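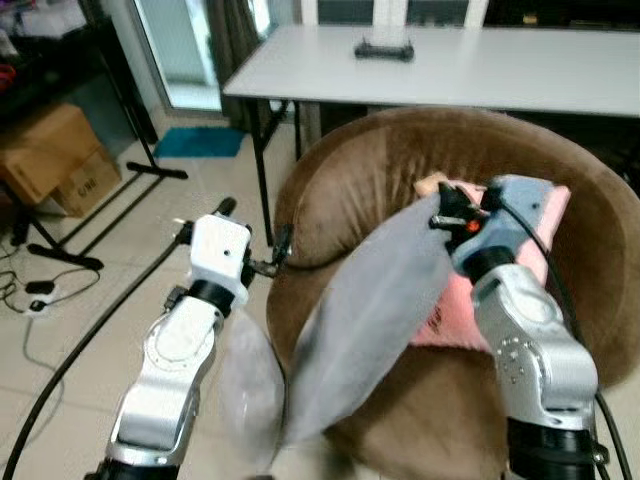
Amparo Bermúdez
Home and rooms editor, Pondside

4 min read

I've been promising you the back room for months, and every time I said "next week" I meant it, I really did! So now it's May and I'm posting it in the middle of the clear-out, because if I wait until it's finished you'll be seeing it at Christmas. If you're new, this is the room on the garden side that has been a dining room, a sewing room, and for one long winter the place where we kept a canoe.

The gallery starts with the brown armchair, because everything in this room starts with the brown armchair. It's the round one with the curved, padded back, and yes, those darker patches are wear. I bought it at the Flosinari warehouse sale nine years ago (it was the last one on the floor and I paid 200 dollars, which felt wild at the time) and it has been sat in, slept in and argued over ever since.

The pink cushion stays. I know, I know. It doesn't go with brown, my sister tells me so every visit, and I have tried others. There was a mustard one and a striped one, and a very expensive linen one that went flat as a pancake inside a month. The pink one has a little dark printed mark on it and it's the perfect size for the small of your back.

Plastic bags, the gray see-through kind. I am up to my ears in them. They came around everything we ordered over the winter and I saved every single one, thinking I'd use them for storing blankets. If you need bags, write to me. Please.

The table behind the chair, white top and black metal legs, is staying under the window. I tried it along the other wall for a while and hated it. You want the light coming over your work, and when the brown curtain is pulled to the side there's plenty from the glass door too. I keep going back and forth on that curtain. Brown chair, brown curtain, beige tile... it's a lot of brown! I ordered a sample in oatmeal from Carhuamaca and it's pinned up in the hall while I make up my mind.

Teal mat by the door. Best thing I bought last year, and I nearly didn't get it because the color looked so loud online. Against the beige tile it's just cheerful. Shake it out, hose it down, done.

Cardboard boxes against the wall, one on top of the other. My rule for boxes used to be that anything not opened in a year could go without looking, and then I lost a whole set of my grandmother's napkins that way, so the rule now is you have to look. It takes forever. I got through 6 of them one evening and ended up sitting on the floor reading old birthday cards until nearly midnight.

And the cords! I'm not going to pretend about the cords. There's a white power strip on the floor over on the left with a tangle of black cable all around it, and that corner is the thing I like least in the whole house. I've bought one of those long lidded boxes with slots in the ends and it's sitting in the kitchen waiting for me to be in the mood. Several of you wrote after the hallway post to say use the fabric sleeves with the zipper. I did try one. I got it on, zipped it up, and then needed the plug in the middle.

Still to do: the shelf, the curtain decision, a lamp for beside the chair. I'd love a tall one that leans over a bit so I can read in the evening. Reupholstering is the big question. I had a quote from Trelluler for 347 dollars plus fabric, and I can't tell if that's reasonable or if I should just throw a nice blanket over the back and stop fussing. Tell me what you'd do, especially if you've had a round chair covered. I'm told the curve is what costs you.

Recent on Pondside
The hallway, before and after the hooks
Sixteen jars and where they ended up
Living with beige tile
What I kept from the sewing room
Washing cushions that say don't wash
Readers' worst corners, part two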